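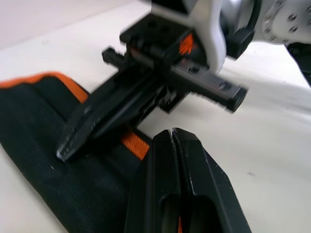 *Black nylon tool pouch on a white tabletop.*

## Nisach Heating & Cooling Will Now Buy Back Your Ugly Thermostat

**SEDADTON** – Nisach Heating & Cooling, which has spent decades talking homeowners into new thermostats, announced today that it would like some of the old ones back.

Starting in September, the company will pay store credit for working wall thermostats of the round, beige and mildly disapproving kind. Units will be cleaned, tested and resold through a new parts counter called Gomimance. The name came out of a staff contest with very few entries.

The counter opens with more than 300 thermostats, most of them pulled from Nisach's own basement, where they had been filed under "later." It will also stock 200 furnace door panels and 700 register grilles in sizes no one has made in years, including several that fit nothing the company has ever installed.

"We kept getting calls from people whose equipment runs fine and who only need one small part," the company said in a statement. "For years we answered by sending them a brochure. They were very patient about the brochure."

Older thermostats that contain mercury will be accepted for disposal but not resold, and they earn no credit. Customers should bring them in whole, in a sealed plastic bag, and please not in a shirt pocket.

Amini Sheet Metal, which shares the Nisach parking lot and most of its arguments, will straighten bent grilles at the counter while customers wait. Grilles painted shut during an earlier redecorating era may take longer – sometimes a lot longer.

Gomimance will open at 7 a.m. in the side entrance of the Sedadton showroom. The first 200 customers will receive a free furnace filter in a common size. Exchanges for uncommon sizes will be considered, with sighing.

**Contact:** Nisach Heating & Cooling, parts counter, Sedadton

\###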